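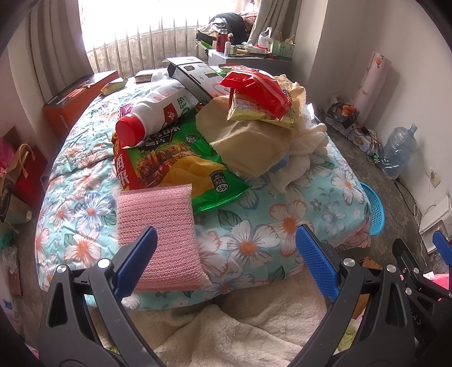 Quilted bed cover with mixed household items, including a sponge scrubber, a chip bag, a bottle, folded and bunched cloth, and boxes.

Room Reset Technician (part time, fixed term)

Employer: Braltus
Site: Medrano Residence, Kolurthorpe
Reference: 1203
Openings: two
Term: four months, starting in December
Pay: $2000 per month before tax
Reports to: Residence Services Lead
Posted: 29 Nov 2018

Position summary

Braltus manages furnished rooms for short and medium stays at the Medrano Residence. The Room Reset Technician clears, sorts and restores bedrooms between stays and, on request, during them. Most of the work takes place at and around the bed, where residents tend to put down whatever has no shelf. Snacks, toiletries, towels, empty packaging and small boxed goods are found together on the same cover, and each belongs to a different stream.

The position is a sorting and bed-making position first. Deep cleaning of bathrooms, carpets and windows is done by a separate crew on a separate schedule. The technician hands the room to that crew with the floor clear and every surface accessible.

Scope of work

The technician will:

Enter the room under the posted entry procedure and check the work order for its type: vacated room, occupied room, or resident-assisted tidy.

Clear the bed from the near edge toward the headboard. Items are lifted, never slid, so that caps, sharp carton corners and wrappers don't snag quilting or pile fabric.

Assign each item to a stream (see Sorting streams below) and place it in the matching tray or bag.

Check beneath cloth before lifting it. Small articles end up under towels and are lost to the laundry this way more often than any other.

Strip, inspect and remake the bed, including the throw or blanket where the room has one.

Record exceptions on the room sheet in plain words. "Stain, foot end, left side" is sufficient. "Bed dirty" will be returned.

Stage the room for the cleaning crew and close the work order on the same shift.

Sorting streams

Sealed food. Unopened packets and bags are kept upright in the food tray. Read the package for a date. If the date is in a language the technician can't read, look for the printed numerals and ask the supervisor where the format is unclear. Many of our residents bring snacks from abroad, and a packet isn't discarded for lack of an English label.

Open food. In a vacated room, discard. In an occupied room, clip closed and leave on the desk, never on the bed or the windowsill.

Liquids. Bottles are handled upright with the cap checked by hand before they go into a tray. A bottle found on its side is checked for seepage, as is the item beneath it. Cleaning products and drinks never share a tray, whatever the shape of the bottle. If the label doesn't make the contents clear, the bottle goes in the hold tray with a tag. Don't open it to smell it.

Cloth. Towels belonging to the residence go to laundry. Resident towels and garments in an occupied room are folded and placed on the chair. Separate heavy towels from thin cloths before bagging; they are washed on different programs.

Sponges and scrubbers. In vacated rooms these are discarded. In occupied rooms they go to the wash area on the drain rack. They aren't placed on bedding, wood or paper.

Boxes. Treat every box as full until it has been lifted. Product boxes with contents go to the shelf or to lost property. Empty boxes are flattened only in vacated rooms. A resident may need the original carton for a return, and the carton is sometimes worth more to them than we would expect. Boxes found standing against the side of a bed are moved before the cover is stripped.

Small articles. Wrapped candy, chargers, batteries, coins, jewelry, keys and the like go in the lidded tray. Anything electrical is checked for heat and damage by eye only.

Unknown. Use the hold tray. The hold tray is emptied by the supervisor.

Linen and covers

Rooms at the Medrano Residence aren't furnished to one pattern. Quilted covers, plain covers, fleece and sherpa blankets are all in service, and the technician is expected to tell them apart by touch and by care label. Points applied during training and after it:

Quilted covers are shaken over the bath or outdoors, never over the bed. Crumbs settle in the stitching lines and must be brushed out along the line of the stitch.

Sherpa and other pile blankets are laid pile side up for inspection. Brush with the flat hand first. Lint rollers are for hair only. These blankets are washed cool and kept out of the hot dryer, which mats the pile.

Light backgrounds show oil marks from chip bags and from bottles. Treat the mark before washing. A mark that has been through the dryer will be logged against the shift.

Printed covers are turned so that the print runs toward the headboard, where the print has a direction. Where it doesn't, place the care label at the foot, right side.

Blankets are draped over the near edge of the bed only in rooms where the room card says so. In other rooms they are folded and stored.

Standards

A finished bed has no item on it. A finished room has no item on the floor apart from furniture, the waste bin and luggage. Tray contents match the room sheet.

Time standards aren't published and won't be quoted at interview. Rooms vary too much in load for a single figure to be fair, and we have found that timed sorting puts small articles in the laundry. Work orders are assigned by shift. The supervisor adjusts the load where rooms run heavy.

Rework is measured. A room returned by the cleaning crew for missed items, or a cover returned by the laundry for an untreated mark, is entered as rework. Repeated rework in the same category leads to retraining in that category.

Schedule

Shifts run in daytime hours, on a posted rotation that includes weekends. Rotations are issued ahead of the week in which they apply. Shift trades are permitted between the two technicians with supervisor sign-off. The residence stays open through the holidays in December and the rotation covers them; state any dates you can't work in your application.

Required

Ability to stand, bend and reach across a full bed for most of a shift.
Ability to lift and carry filled laundry bags and boxed goods.
Ability to read care labels and room cards in English and to write short, exact notes.
Eligibility to work, and a background check completed before the first shift in occupied rooms.
No allergy that would prevent contact with laundry detergent, nut products or feathers. Applicants with a managed allergy should say so; gloves and alternate detergents are stocked.

Preferred

Earlier work in a laundry, hotel, care home, thrift store sorting room or stockroom.
Ability to read food packaging in Chinese or another language used by residents.
Familiarity with Stasteo, the work order program used on site. Training is given to those who haven't used it.

Not required

A driver's license, a degree, or prior experience in housekeeping. Candidates who have sorted returns or donations usually learn the bed-making portion quickly.

Training

Training is paid at the full rate and takes place in a vacated bedroom set aside for the purpose. Trainees clear and remake a loaded bed under supervision, then repeat the exercise with a different load. The load includes soft packets that crush, a bottle, boxes of different sizes, cloth in a pile, and small articles placed where they are easy to miss. Trainees are released to vacated rooms first and to occupied rooms after the supervisor signs the training sheet.

Equipment supplied

Trays, tray lids, tags, laundry bags, bag clips, gloves, stitch brush, lint roller, stain treatment, work apron and closed shoes. Personal phones stay in the locker during work in occupied rooms. A shared handset is issued for Stasteo and for calls to the desk.

Resident property

Resident property isn't used, tasted, tested, photographed for personal purposes or removed from the building. Unopened food left in vacated rooms goes through the supervisor to the residence pantry shelf, and staff may take from the shelf under the same rules as residents. Gifts of goods from residents are declared at the desk.

Pay and terms

Pay is monthly by bank transfer. The contract ends on its end date without notice from either side. Extension depends on room occupancy and can't be promised at the time of hire. Meals aren't included. A staff room with lockers, refrigerator and microwave is available on the ground floor.

How to apply

Send one document with the following:

Your name, contact details and the reference given at the top of this page.
A short work history, most recent first. Gaps don't need explanation.
Dates in December on which you can't work.
Answers to the two items below, a few lines each.

Item one. You lift a folded towel from a bed in an occupied room and find a small article you can't identify. State what you do with the towel, what you do with the article, and what you write on the room sheet.

Item two. A snack packet in a vacated room is sealed, clean and labeled in a language you don't read. State which tray it goes in and what you check.

Applications may be handed in at the Medrano Residence front desk in Kolurthorpe or submitted through the Braltus jobs page. Hand-delivered applications should be in a closed envelope marked with the reference. Applicants selected for interview will be asked to complete a short practical task on one bed. Wear closed shoes.

All applicants receive a reply. Applications received after both openings are filled are kept on file until the end of the contract term and then destroyed.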